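I've been meaning to write up Prosser since September, when I moved the last of my old spreadsheets into it. For anyone who hasn't run across it, Prosser is a desktop program for individual investors who want to track a portfolio and read company filings in the same window. I own a fair number of small, dull companies, most of them in real estate and freight, and I'm one of those people who likes reading the footnotes. This thing was made for me!

Short version: I love it, with a few gripes. Long version follows.

## Getting my history in

I had 344 transactions going back eleven years, spread over two brokers and one retirement account that changed hands twice. My old setup was a spreadsheet with a tab per year, and there were cells in there I was afraid to touch.

Prosser takes a plain CSV and shows you its best guess at which column is which. It got the date, ticker, share count and price right on the first pass, and it wanted help with fees because one of my brokers folds those into the price. You fix it once and it remembers for that account. The whole import took an evening, including dinner.

What really sold me was how it handles corporate actions. I hold a little storage landlord called Berkby that has been through a reverse split, a spinoff and a name change, and my cost basis had been wrong for years. I knew it was wrong. I just didn't know by how much (it was $572, in case you're wondering, and in the direction that would have cost me money at tax time). Prosser lays out every event on a timeline, with the shares before and after, and lets you type in the basis split from the company's own tax form if you don't like the default. 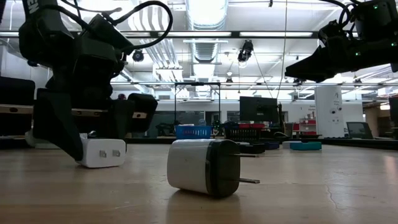

Dividends were nearly as good. Reinvested ones get matched to their own little lots, so when I sold a third of my position I could pick the lots by hand and see the gain change as I clicked. My broker's site can do this in theory, in a pop-up the size of a playing card.

## The filings reader

Okay, this is the part I'd pay for all by itself.

You open a holding, hit the Filings tab, and every annual and quarterly report is sitting there in date order. Click two of them and you get a side-by-side comparison with the changed sentences highlighted. Companies copy and paste most of their risk section from year to year, so the highlighting leaves you with maybe two pages of new material out of sixty. I read five annual reports in one sitting that way and enjoyed it, which says something about me I guess.

A quick example. Zerkier is a warehouse owner I've held since before they paid a dividend. Their debt footnote used to say they "expect to refinance" a loan in the ordinary course. In the newer filing it said they "are in discussions with lenders regarding" the same loan. That's a small change on paper, and I'd have skated right past it. I didn't sell, but I did go pull up the maturity schedule and trim my plans to buy more.

You can leave notes in the margin, and the notes follow the paragraph forward into the next filing if the paragraph is still there. I have a running note on Zerkier's loan that now spans three quarters. Ieuan Gronow, who runs the investing group I go to, keeps a whole set of these on operating leases and exported them for the rest of us as a PDF. It came out clean, page numbers and all.

Search works across everything you hold, too. Type "covenant" and you get each hit with a line or two of context, grouped by company. On my machine it's close to instant.

## Charts and valuation

The charts are plain and I like them that way. Price, total return, dividends, and a handful of ratios you can stack underneath. For real estate companies you can switch from earnings per share to funds from operations, and it pulls the company's own reconciliation so you can see which adjustments they made. I wish it flagged when a company changes its definition. It doesn't, so use the comparison view for that.

There's a small valuation worksheet as well. You put in a growth rate, a discount rate and a terminal multiple, and it gives you a grid of values with your current price marked on it. I played with Sorkside, a homebuilder I've been watching, and moving the discount rate one point moved my answer by almost a third. Good reminder to keep the position small! The worksheet saves each version with a date, so you can go back later and see how cheerful you were.

A few other things I use all the time:

- The watchlist lets you write down *why* you're watching something, and the note shows up at the top of the page whenever you open it.
- Alerts can be set on a filing type. I get a ping for quarterly reports and insider purchases and nothing else.
- The cash page shows every expected dividend by month, with declared ones in solid bars and guesses in outline.
- You can hide dollar amounts with one key and see only percentages – handy when you're sharing your screen.

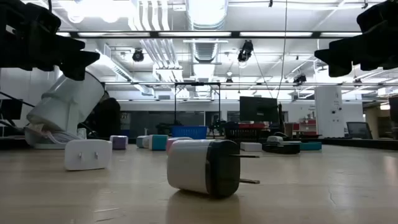
## Things that bug me

It isn't perfect, and a couple of these might be deal breakers depending on how you invest.

Options support is thin. You can record a covered call and it'll adjust the basis if you get assigned, but anything with two legs has to go in as separate trades, and the profit shows up in two places. I write maybe four calls a year so I shrug it off. If options are your main thing, look elsewhere.

Bonds are worse. I have a small ladder of Treasuries and Prosser treats them like stocks that never move. You can enter the coupon by hand. There's no yield to maturity, no accrued interest, and the maturity date is just a text field. I kept one tab of the old spreadsheet alive for these, a bit sadly.

The filings reader only handles companies that report in the US. Konrad Jabłońska from our group owns mostly Polish and German stocks, tried the trial for two weeks, and went back to his binders. Fair enough. Prices and dividends worked fine for him, he said, but the documents were what he wanted.

Prices are delayed by fifteen minutes, and there's no option to pay for live ones. I think that's healthy. You might not.

And the default font in the reader is tiny. Go to View, then Reader, then Text Size, and bump it up two notches before you do anything else. It took me a week to find that.

## What it costs and what you get

A license is $290, paid once, with a year of data included. After the first year the data feed is a separate yearly fee, and if you stop paying, the program keeps working with whatever you've already downloaded. I tested this by turning off my internet connection and poking around, and everything I'd saved was there, notes included.

Your files live on your own computer in an ordinary folder. You can back them up however you like. There's a sync option between two machines that goes through a shared folder, and I've had one conflict in four months, where it asked me which version of a note I wanted and kept both when I said I wasn't sure. 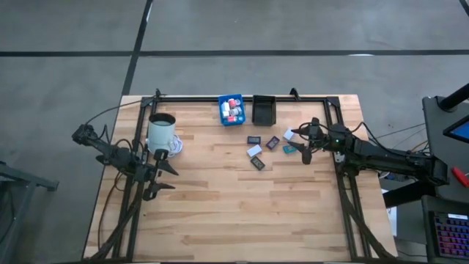
The transaction limit on a standard license is 3,000, which sounded stingy until I did the math on my own history. At the pace I trade I'll be fine for several decades. Heavy traders or anyone with weekly reinvestment in a lot of funds should check their totals first. The larger license removes the cap and adds multiple households, so you could run your parents' accounts apart from your own.

Support has been good. I wrote in twice, once about the Berkby spinoff and once about a dividend that got recorded as a return of capital. Both times a person answered the next day and had clearly looked at the filing. The second one turned into a fix in the following update, and my numbers corrected themselves without my having to re-enter a thing.

## Who should try it

If you hold ten to forty stocks for years at a time and you like to read, get the trial. Import one account, pick your most complicated company and run the comparison on its last two annual reports. You'll know within the hour. If you own three index funds, save your money, since your broker's statement already tells you what you need.

I'm renewing the data feed when it comes due. Next up I want to try the tax lot report against the forms my brokers send out, and I'll add a note here when I've gone through all of them.

Last edited 26 January 2025: corrected the menu path for the reader's text size.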